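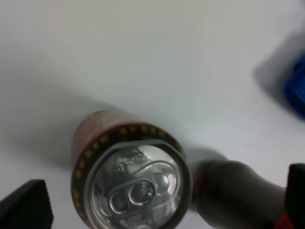
Verniz interno Clarance 400 para tampas de alumínio

O Clarance 400 é um revestimento epóxi-fenólico isento de bisfenol A adicionado, destinado à face interna de tampas de abertura fácil para bebidas. É fornecido pela Trandureck em forma líquida, pronto para aplicação a rolo em bobina, antes da estampagem. A formulação substitui a versão anterior da linha, cuja produção terminou em agosto.

Aplicação

A bobina deve entrar na linha desengordurada e com pré-tratamento isento de crómio. O verniz é aplicado numa única passagem na face do produto; a face externa recebe o Clarance incolor ou um verniz compatível da gama Oyelaran. A cura faz-se em forno de convecção, segundo a curva indicada na ficha técnica. Temperaturas de pico inferiores ao previsto reduzem a resistência à esterilização e podem causar branqueamento junto à linha de incisão.

A película acompanha a deformação do rebite e do painel sem fissuração visível. Após a conversão, recomenda-se o ensaio de porosidade eletrolítica em amostras de cada prensa – os valores de aceitação são acordados com o enchedor. 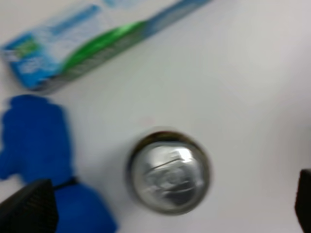 Tampa de alumínio com anel de abertura, vista de cima.

Compatibilidade

O produto destina-se a refrigerantes, chás, águas aromatizadas e cervejas. Para bebidas com teor elevado de sulfitos ou de sal, o fabricante exige ensaio de armazenamento prévio, com duração mínima de seis meses. Os relatórios são assinados por Abdelkrim El Fassi, do laboratório de Elbridge.

Fornecimento e conservação

Tambores metálicos ou contentores retornáveis. Conservar em local coberto e ventilado, ao abrigo da geada. Depois de aberta, a embalagem deve ser consumida em dois dias ou novamente selada. Homogeneizar com agitador lento antes do uso – a agitação rápida incorpora ar e origina crateras na película.

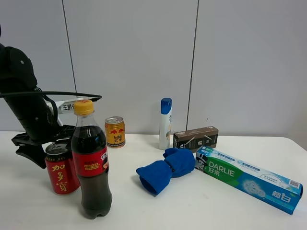

O Clarance 400 pode ser diluído na linha?
Só com o diluente indicado na ficha técnica, e até acertar a viscosidade de aplicação. Outros solventes alteram a cura e anulam a declaração de conformidade.

Pedidos de amostras e fichas de segurança: Paweena Saengthong, assistência técnica Trandureck.

Ficha revista em 27/09/2021.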